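棚の中に手を入れる練習、Gorkusを使ってみた記録ギャラリー

10月のあたまに申し込んで、ずるずると触り続けているシミュレーション環境のサブスク「Gorkus」のページです。もともとはうちのサイトの「使ってみたもの」コーナーに三行くらいで済ませるつもりだったんですが、書きたいことがどんどん増えてしまって、独立したページに引っ越しました。ギャラリーと言いつつ文章のほうが長いです、すみません。

最初に立ち位置だけ。私はロボットの研究者ではなくて、小さな工房で棚や引き出しの金物を設計している人間です。お客さんの一社が倉庫の仕分けにアームを入れることになって、「この棚、ロボットの手は入りますか」と聞かれたのが始まり。巻き尺を当てて「入ると思います」と答えたら、ものすごく微妙な顔をされたんですよね。それで、実機を買わなくても試せるものを探していて行き着いたのがこれでした。

提灯記事でもなんでもなく、料金は自分で払っています。よかったところも、いらいらしたところも、触った順に並べておきます。

申し込みから最初の棚が出るまで

体験期間は30日。クレジットカードを先に登録させられるタイプなので、そこはちょっと身構えました。ただ、期限が近づくとちゃんとメールが来るし、解約ボタンも設定画面の一番上にあります。こういうところで変に隠さない会社は好きです。

登録すると空っぽの部屋がひとつもらえて、そこに家具を置いて、アームを置いて、物を置いて、動かす。流れとしてはそれだけです。最初の棚を置くまでに私は昼ごはんを一回抜きました。難しかったわけではなくて、家具のリストを眺めているのが楽しすぎたんです。蝶番の位置が選べるなんて聞いてない!

アームの選び方で半日つぶした話

置けるアームは何種類かあって、正直、私には違いがさっぱりわかりませんでした。関節の数とか可搬重量とか、表はちゃんとあるんです。でも私が知りたいのは「うちの棚の奥まで届くのはどれ」で、そこに答えてくれる欄がない。

結局、全部順番に置いてみて、棚の一番奥をつつかせるという原始的な方法で決めました。届かないやつはぴんと伸びきって止まるので、見ていてちょっとかわいそうになります。画面の中の腕に同情している自分もどうかと思いますが。

あとで気づいたんですけど、アームのアイコンを長押しすると届く範囲が半透明のドームで出ます。マニュアルの後ろのほうに一行だけ書いてありました。もっと前に書いてほしい。切実に。

追加パック「Rutora」を入れてみる

標準の家具だけだと、どうしてもきれいなモデルルームみたいになるんですよね。そこで追加したのが、収納まわりの部品集「Rutora」です。戸棚、仕切り板、引き出し、縦長の隙間、そういうものばかり入っている地味なパックで、私にとっては宝の山でした。

板の厚みも仕切りの間隔も数字で打ち込めます。仕事で引いた図面の寸法をそのまま入れたら、見慣れた戸棚が画面の中に立ったので、思わず声が出ました。夜の九時過ぎに一人で「おお」って。

不満を先に言っておくと、木目はあまり期待しないでください。板に木の模様を巻きつけているだけなので、長い板だと模様が間延びします。家具屋の目で見ると気になって仕方ない。ただ、手が入るかどうかを調べる道具としてはまったく困らないので、三日目くらいから見なくなりました。慣れってすごい。

物を置く係になる

棚ができたら中に物を入れます。手で一個ずつ置いてもいいし、種類と範囲を決めて「適当に散らかして」と頼むこともできる。私は後者が大好きで、ボタンを押すたびに違う散らかり方をするのを、コーヒーを飲みながら眺めていました。うちの作業場よりはだいぶ片づいています。

物の模様もランダムに変えられます。派手な迷彩みたいな柄とか、まだら模様とか、現実の倉庫ではまず見かけないような色がどんどん出てくる。最初は「なんでこんな悪趣味な柄ばっかり」と思ってオフにしていたんですが、Pendo Simiyuさんに「それは入れておいたほうがいいですよ」と言われて戻しました。Pendoさんは利用者フォーラムでいつも丁寧に答えてくれている方で、私の初歩的な質問に何度つきあってもらったかわかりません。見た目をいろいろ変えておくと、あとで学習に使うときに特定の色だけ覚えてしまうのを避けやすいんだそうです。私は学習まではやらないんですけど、せっかくなのでそれからずっとオンです。

あと、散らかしボタンには落とし穴がひとつ。範囲を棚いっぱいに広げると、物が仕切り板にめりこんだ状態で始まることがあって、再生した瞬間にぽーんと飛んでいきます。初めて見たときは笑いましたが、十回も続くと笑えません。範囲を板から指一本ぶん内側に縮めると起きなくなりました。これ、同じことで困っている人がいたらぜひ試してください。

動かし方は三つ

一つ目は、マウスで手先を引っぱる方法。直感的で、初日はこればかりやっていました。ただ、狭いところに入れようとすると、手首がぐりんと変な方向に回ることがあって心臓に悪いです。

二つ目は、通過点を順番に打っていく方法。地味だけど、同じ動きを何度でも繰り返せるのがいい。棚の寸法だけ変えて同じ動きをさせると、どこで引っかかるかが一目でわかります。仕事で使うならこれ一択だと思っています。

三つ目は、ゲーム用のコントローラーをつなぐ方法。これがね、楽しいんですよ! 肩のボタンで指が閉じて、スティックで手先が動く。甥が遊びに来たときに触らせたら、私より三倍うまかったです。くやしいので次の日に練習しました。

指の話をさせてください

標準でついてくるグリッパーは、リンクが何本か組み合わさった指が開いたり閉じたりするタイプです。私が一番知りたかったのは、指先の細さではなく、その後ろについてくる胴体のほう。カタログの写真だと、みんな指先ばっかり見せたがるじゃないですか。

金物屋としては、関節の張り出しや、手のひらにあたる部分の幅が気になるわけです。指先が入っても、その後ろが仕切り板の縁にぶつかったらおしまいなので。画面の中で手をいろいろな角度に回して、一番出っぱるところを探す作業は、地味ですがこのサービスに払ったお金の元が取れたと感じた瞬間でした。

それと、指を閉じる強さが数値で変えられます。弱くするとするっと滑るし、強くしすぎると物が指の間でぶるぶる震えだす。この震えは現実の動きというより計算の都合らしいので、見かけても驚かないでください。フォーラムで「震える 指」と検索すると仲間がたくさん出てきます。

何回もやらせてみた

お客さんに見せる資料がほしくて、同じ戸棚で物の位置だけ変えながら100回つかませてみました。通過点を打って、散らかしボタンと組み合わせて、あとは放っておくだけ。夕方に仕込んで、風呂に入って、戻ってきたら終わっていました。

そのうち96回は、指が物をはさんだところまで行けた扱いになっていました。思ったより優秀! と喜んだんですが、残りの四回の記録を開いてみたら、全部おなじ仕切り板の角に手の甲をぶつけていたんですよね。つまり腕の問題ではなくて、うちの板の問題。角を丸めた図面に直して、お客さんに送りました。「ああ、ここですね」と一言で伝わったのは、巻き尺のときとはえらい違いです。

ひとつ注意。この「できた」の判定は自分で条件を書けるんですが、初期設定はかなり甘めです。指が両側から触れただけで成功になる。持ち上げるところまで見たい人は、必ず条件を書き直してから回してください。私は最初の晩の結果をまるごと捨てました。

画像の書き出しが多すぎる件

書き出しの設定をよく見ないまま一晩回したら、フォルダの中に3641枚の画像ができていました。パソコンのファンがずっと唸っていると思ったらこれです。間引きの設定は書き出し画面の右上、歯車の中。ここを見ないで走らせると同じ目にあいますよ。

とはいえ、たくさんあるとそれはそれで見てしまうんですよね。手のすぐそばからの絵なんて普段まず見ないので、ぱらぱらめくっているだけで一時間くらいすぐ経ちます。気に入ったものを机の壁紙にしていたら、妻に「それ何の機械」と聞かれて、説明に苦労しました。

狭い隙間に指を入れる

今日いちばん見てほしいのがこれです。木の板と板の間の細い隙間に、白い筋の入った緑の細長いものが立っていて、黒い指がその下のほうに当たっているところ。隣には灰色の丸い棒もいます。緑と灰色でひとつの品物なのか、二つ並んでいるだけなのか、この一枚からだと私にもわかりません。手前でどーんと場所を取っている黒い胴体のほうも、よかったら見てやってください。左寄りにネジの頭がひとつ光っていて、こういうところまで作ってあるのが金物屋にはたまらないんです。
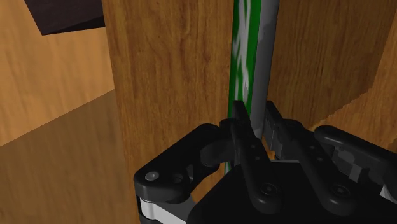
サポートの返事

質問は日本語で送って、日本語で返ってきます。ときどき言い回しが不思議なんですが、意味はちゃんと通じるので私は気になりません。朝八時に送った質問の返事が昼休みに届いたこともあれば、三日待ったこともあって、むらはあります。

困ったのは請求書。会社の宛名に敬称をつける欄がなくて、うちの経理(つまり妻)に差し戻されました。問い合わせたら手作業で直したPDFを送ってくれて、ありがたいやら申し訳ないやら。次の更新で欄が増えるといいなあ。

Wasgateと迷っている人へ

フォーラムでもよく話題になるので、比べた感想を少しだけ。私は申し込む前に、Wasgateの無料版も触っています。あちらは動きがとても軽くて、うちの古いノートパソコンでもすいすい動きました。部屋をまるごと歩き回らせたい人や、台車みたいに走るものを試したい人には、私はあちらをすすめます。

ただ、戸棚の中の仕切りを一枚だけずらす、みたいな細かい作業になると、Wasgateでは部品を自分で作って読み込ませないといけなくて。図面が描けるから作れることは作れるんですが、毎回それをやるのはつらい。数字を打てば板が動くGorkusとRutoraの組み合わせのほうが、私の仕事には合っていました。何をどこに入れたいかで決まると思います。

うちの環境メモ

よく聞かれるので書いておきます。使っているのは、息子のお下がりのゲーム用デスクトップです。絵の細かさを「中」にしておけば引っかかりません。「高」にすると木目がちょっとましになりますが、動きがもっさりするので、人に見せる絵を書き出すときだけ上げています。

画面は二枚あったほうが楽です。片方に部屋全体、もう片方に手元。一枚でやっていた頃は、切り替えている間に手首が棚板に突っ込んでいたことがよくありました。コントローラーは有線のもの。無線だと、うちではときどき途切れました。

保存は手動です。自動保存はありません。大事なことなので、もう一回書きます。自動保存はありません。

引き出しもやってみました

戸棚に飽きたので、引き出しの取っ手に指をかけて引く動きにも挑戦しています。これがなかなかうまくいかない。まっすぐ引いているつもりでも、途中からほんの少し斜めになって、レールのところで止まるんです。現実の引き出しとおんなじで、なんだか感心してしまいました。

レールの摩擦の数字をいじると、するする動くようにもできます。でもそれをやると自分に嘘をついているみたいで、今のところは実物のレールに近い感触になる値を探している最中。力の単位がよくわからなくて、ばね秤を持ってきて家の食器棚の引き出しを測りました。茶碗が鳴るのでけっこううるさいです。

取っ手の形も三種類ためしました。平たいつまみは指が滑る。丸いつまみは角度しだい。コの字の取っ手は一番安心して見ていられるんですが、隙間が狭いと指が入らないので、うちの標準品だとぎりぎりでした。ここは製品のほうを見直そうかと、本気で考えているところです。

料金のこと

金額は途中で変わるかもしれないので、ここには書きません。公式の料金表を見てください。私の感覚だと、月に一回外で家族と食事をするくらい。Rutoraは別料金ですが買い切りなので、収納が目当ての人は最初から一緒に入れてしまっていいと思います。

書き出しの枚数で追加料金がかかるのかと青くなって問い合わせたこともありましたが、自分のパソコンで計算しているぶんにはかからないそうです。例の画像フォルダが丸ごと請求書に載っていたら、私は今このページを書いていません。

直してほしいところ

元に戻すボタンが五回ぶんしか効かない。板を動かして、戻して、また動かして、とやっているとすぐ足りなくなります。

部品名が英語と日本語で混ざっている。「仕切り」で探して出てこないので、英語で打ったら出てきた、というのが何度もありました。

ぶつかった場所の表示が赤い点ひとつなのも惜しい。どの部品のどの面が当たったのか、名前で出してほしいです。これは要望として送りました。

良いほうの要望も送ってあります。部屋の複製ボタンを押したときの小さい「ぽん」という音、あれはずっと残してください。

Pattinasaranyの講習会の動画

フォーラムで教えてもらったんですが、販売元のPattinasaranyが、初心者向けの講習を録画で公開しています。登録した人なら誰でも見られます。私は一通り自己流でやったあとに見たので、長押しでドームが出る話が最初の五分で紹介されていて、椅子からずり落ちそうになりました。これから始める方は先に見てください。

後半の、通過点の打ち方を説明しているところが特におすすめです。棚の入り口の手前で一度止めて、手の向きを決めてから入れる。それだけで手首のぐりん問題がほとんど出なくなりました。講師の方がときどき自分で失敗して「あれっ」と言うのも、見ていてほっとします。

次に載せるつもりのもの

角を丸めた仕切り板の新しい版と、引き出しの続き。あと、お客さんから「上の段の奥に寝かせた箱も取れますか」という宿題が来ているので、それもやってみます。上から手を入れると肘が天板に当たりそうなんですよね。やってみないとわかりませんが、今のところ悪い予感しかしません。

質問や「うちではこうだったよ」という話は、フォームから送ってもらえたらうれしいです。返事は仕事が終わってからになるので、夜になります。棚の寸法を書き添えてもらえると、同じものを作って試せるかもしれません。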